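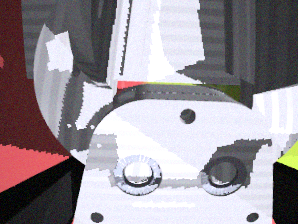 Abb. 4-1: Simulierte Ansicht der Handgelenkkamera mit Montageplatte und Greiferaufbau

4 Handgelenkkamera in der Simulation einrichten

Mit diesem Kapitel beginnt der schönste Teil der Einrichtung: Ihr virtueller Arm bekommt sein eigenes Auge! Die Kameraansicht am Handgelenk liefert der Lernmethode von Plimeck die Bilder, aus denen sie die Greifbewegung ableitet. Je genauer die simulierte Ansicht zur echten passt, desto weniger müssen Sie später am realen Arm nachtrainieren. Wir haben das im Labor Atodham immer wieder ausprobiert und freuen uns nach wie vor über jeden Lauf, der auf Anhieb sitzt.

Voraussetzung: Die Kapitel 2 und 3 sind abgeschlossen, das Armmodell ist geladen, und die Szene »Lallport« öffnet ohne Fehlermeldung.

4.1 Kamera am Handgelenk befestigen

1. Öffnen Sie die Szene und halten Sie die Simulation an.
2. Wählen Sie im Strukturbaum das letzte Glied vor dem Greifer aus.
3. Legen Sie darunter einen neuen Kameraknoten an. Der Knoten muss ein Kind des Handgelenks sein. Hängt er an der Basis, bleibt das Bild stehen, während der Arm sich bewegt.
4. Laden Sie das mitgelieferte Kameraprofil und bestätigen Sie mit »Übernehmen«.
5. Schalten Sie in der Vorschau auf die neue Kamera um.

Die Montageplatte soll unten in der Bildmitte groß zu sehen sein, mit den beiden runden Befestigungselementen nebeneinander und den drei dunklen Löchern darum herum (Abb. 4-1). Sie ist Ihr wichtigster Anhaltspunkt. Bei jeder Armstellung muss sie an derselben Stelle im Bild bleiben, auch wenn sich der Hintergrund völlig ändert.

Hinweis: Viele Anwender wollen die Platte im ersten Moment aus dem Bild schieben. Bitte lassen Sie sie drin! Die Methode nutzt die eigenen Bauteile des Arms als festen Bezug, und genau dieser Bezug macht das Verfahren so angenehm robust gegen kleine Fehler in der Kalibrierung.

4.2 Blickrichtung abgleichen

1. Fahren Sie den Arm in die Grundstellung.
2. Blenden Sie das Referenzbild Ihres echten Arms halbtransparent über die Vorschau.
3. Verschieben Sie die Kamera, bis die Mittelpunkte der beiden Befestigungselemente übereinanderliegen.
4. Drehen Sie die Kamera um ihre Blickachse, bis auch die drei Löcher passen.
5. Kontrollieren Sie zum Schluss die Oberkante der Platte. Im gerenderten Bild fällt sie nach rechts ab; die Neigung muss mit dem Referenzbild übereinstimmen.
6. Speichern Sie die Stellung unter einem neuen Namen.

Tipp: Gehen Sie in kleinen Schritten vor und wechseln Sie zwischen Verschieben und Drehen. Nach zwei oder drei Durchgängen rastet das Ganze förmlich ein, ein herrlicher Moment.

Achtung: Verändern Sie beim Abgleich nicht die Brennweite. Eine falsche Brennweite lässt sich durch Verschieben fast verdecken, und der Fehler zeigt sich dann erst am Rand des Arbeitsbereichs.

4.3 Licht und Schatten prüfen

Die Platte in Abb. 4-1 zeigt einen gezackten dunklen Schatten um das rechte Befestigungselement und einen gleißend weißen Keil, der schräg darauf zuläuft. Solche harten Übergänge, die ausgefransten Schattenkanten und die leichte Körnung der Oberfläche sind bei der Schnellvorschau zulässig. Sie brauchen dafür keine höhere Renderqualität einzustellen.

1. Starten Sie die Simulation und drehen Sie nur das Handgelenk langsam von Anschlag zu Anschlag.
2. Beobachten Sie, wie Schatten und Glanzlichter über die Platte wandern. Bleiben sie stehen, ist das Licht versehentlich am Arm befestigt. Hängen Sie es in diesem Fall an die Szene um.
3. Aktivieren Sie die Lichtvariation. Voreingestellt sind 16 Beleuchtungen pro Greifaufgabe.
4. Aktivieren Sie die Farbvariation für den Hintergrund. Kräftige, flache Farben sind ausdrücklich erwünscht.

Hinweis: Dass der Hintergrund bunt und unnatürlich wirkt, gehört zur Methode. Das Netz soll sich auf Formen und Abstände stützen und die Farbe der Umgebung ignorieren lernen. Daniyal Jafri hat die Farbvariation für uns aufgebaut, und wir waren begeistert, wie gut die damit trainierten Modelle mit fremden Tischen und wechselndem Tageslicht zurechtkamen!

4.4 Probelauf aufzeichnen

1. Stellen Sie die Episodenzahl auf 200.
2. Setzen Sie den Startwert auf 899, damit Ihr Lauf mit unserem Referenzlauf vergleichbar ist.
3. Klicken Sie auf »Aufzeichnen«. Der Lauf dauert auf einem üblichen Arbeitsplatzrechner ungefähr zwei Stunden.
4. Öffnen Sie danach stichprobenartig einige Episoden und vergleichen Sie die Lage der Platte mit Abschnitt 4.1.
5. Starten Sie das Training mit dem Profil »Đinh«. Es ist auf die Handgelenkansicht abgestimmt und kommt ohne zweite Kamera aus.

Achtung: Übertragen Sie ein Modell aus dem Probelauf noch nicht auf den echten Arm. Es dient nur dazu, die Einrichtung zu prüfen. Die Freigabe für die Hardware und die nötigen Geschwindigkeitsgrenzen sind in Kapitel 6 beschrieben.

Wenn die Platte in einzelnen Episoden springt, wiederholen Sie Abschnitt 4.1 ab Schritt 3. Bleibt das Bild ganz schwarz, ist meist die vordere Schnittebene zu weit von der Kamera entfernt; setzen Sie den Wert auf die Vorgabe des Kameraprofils zurück und laden Sie die Szene neu.

Stand dieses Kapitels: Juli 2025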